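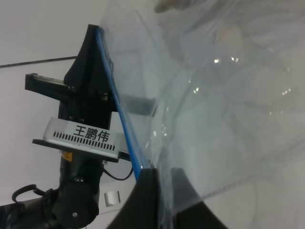
Clear storage bag with blue zipper seal.

Kokdale Community Help
Household and Textiles: Storage

Storing wool blankets in sealed plastic over summer

Question

Our residents' association keeps a lending cupboard of wool blankets and a smaller number of knitted rugs, which are made available to households in Kokdale during the colder months. The blankets are now coming back and must be put away until autumn. In previous years they were folded on open shelves, and last year several were returned to use with moth damage along the folds.

It has been proposed that each blanket be placed in a large clear plastic bag with a zipper seal. A member has objected that wool should never be kept in plastic and that cotton covers are the only proper method. The cupboard is on an inside wall, has no window and is not heated. We have a budget of $50 for the season.

I would be grateful for advice on the following. Is sealed plastic acceptable for wool for a period of months? Should the blankets be washed first, or is airing enough? Are mothballs still recommended, and may they be used inside the bags?

Submitted by Imani Bakilana

Answer 1 (accepted)

Sealed plastic is acceptable for a single season, provided that the wool is clean and completely dry when it goes in. The objection raised by your member has some basis. Plastic does not let moisture out, and a blanket that is even slightly damp may develop mildew or a stale odour. The same blanket in a cotton cover would have a chance to dry, but cotton covers will only keep moths out if they are closely woven and have no gaps at the opening.

Washing or dry cleaning is strongly advised. Moth larvae feed on the wool itself, and they are drawn to areas soiled by perspiration, food or skin oils. Airing removes odours but will not reliably remove eggs. Where the care label permits, wash in cool water with a wool detergent, press out the water in a towel without wringing, and dry flat or over two parallel lines out of direct sun. Allow a further two days indoors after the blanket feels dry. The thick hems and bindings hold water much longer than the centre.

Where a blanket cannot be washed, freezing is a suitable treatment. Seal it in a bag, press out the air, and leave it in a chest freezer at minus 18 degrees for two weeks. Let it return to room temperature before opening the bag, otherwise moisture will settle on the wool.

When packing, fold loosely and do not force the air out of thick or knitted items for long periods. A sheet of acid-free tissue along the main folds will reduce creasing. Run a finger along the whole seal twice and check the two corners, where zipper seals most often fail to close. Each bag should carry a label with the item and the month of storage, for example "October, grey double". Keep bags off the floor and away from the back wall of the cupboard.

It would be prudent to open the bags once at mid-season and refold the contents along different lines.

Mothballs are a separate matter. They should be used only as the product label directs, and they must not be allowed to touch plastic, as some types will soften it. In a cupboard used by the public I would not use them at all. The vapour is harmful to breathe and the odour is very difficult to remove from wool. Cedar blocks are harmless but should not be relied upon as the only protection.

Answer 2

I agree with the above in general. Our church hall in Salinas has kept its blankets in zippered plastic for several seasons without loss. I would add that the cupboard must be cleaned before anything is returned to it. Vacuum the shelf edges, the hinges and the gap beneath the bottom shelf, and empty the vacuum outdoors. In our case the moths were living in a strip of old felt under the door and the blankets had been blamed unfairly.

Pheromone traps are useful for telling you that moths are present. They catch males only and will not clear an infestation.

Answer 3

Plastic is fine. We have always put ours straight into bags and never washed them beforehand. Put some lavender in.

Comment on Answer 3

Members are asked to note that lavender has not been shown to protect wool dependably, and that storing unwashed wool is contrary to the advice given in the accepted answer.

Comment from Imani Bakilana

Thank you to all who replied. The blankets will be washed in two lots and bagged once dry. The knitted rugs have no care labels and will go through the freezer. I have asked for the felt on our own cupboard door to be inspected.

This question is closed to new answers. Related questions: Removing mildew odour from canvas; Mending a bound edge on a wool blanket; Safe disposal of old mothballs.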